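Forums > Buildings and Streets > Hesdale > Nisby House recladding

3 min read

mortar_joint
Has anyone seen the revised drawings for Nisby House? The old scheme kept the concrete fins on the street side. The new one from Lombardi takes them off and wraps all 13 floors in flat panels. I think it loses the only thing that gave the tower any shape.

platform9
I have. The fins are in poor condition on the west face and the repair quote was high. I work on the sixth floor and would take the panels if it means windows that shut.

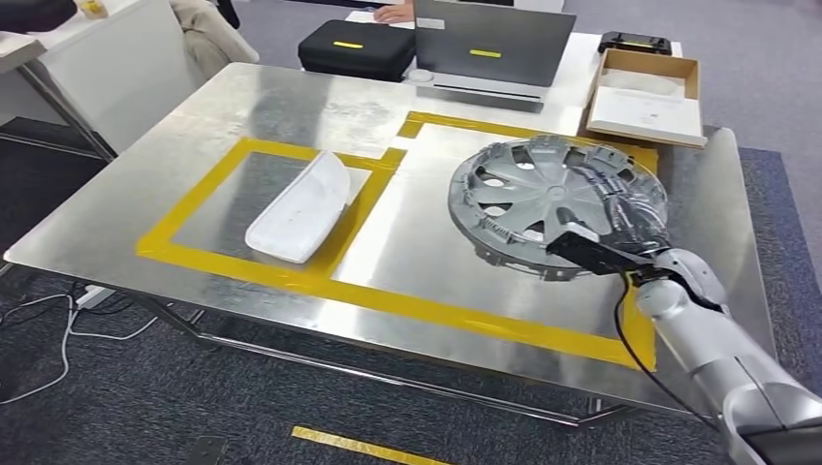
The other change is at the top. The plant room gets a sloping screen, so from the station you will see a wedge where there is now a box. I don't mind it.

mortar_joint
The wedge is fine. My problem is the base. They bring the glass out to the pavement line and the arcade goes. People use that arcade when it rains.

Beat Rainer
I did the window survey on this one. The fins are not structural and were cast in short lengths, so they could be replaced bit by bit over about 60 weeks. That option was in the first report. It was dropped because the tenants would have had scaffolding outside for over a year.

quoinstone
Pimemden did it that way on their own offices and it came out well. You can't tell which fins are new unless you stand right under them.

platform9
Pimemden is four floors. Not the same job.

quoinstone
Same fins, same decade. Height changes the cost, I agree, but they should have priced it properly before ruling it out.

Some of the ground floor units are still in use, by the way. I was in one on Tuesday and the ceiling grid lines up with the fins outside, which I had never noticed. 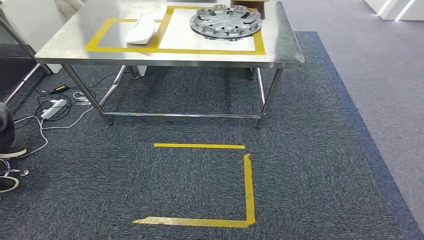
Steel work table with two taped areas, one with a sheet of paper in it.

mortar_joint
That grid goes too if the arcade is filled in. The new columns are on different centres.

Beat Rainer
Correct. Sheet 9 shows it. Comments close in December and you can send them by post or through the planning page.

platform9
I'll be writing in support, for the record. Keep the arcade, lose the fins.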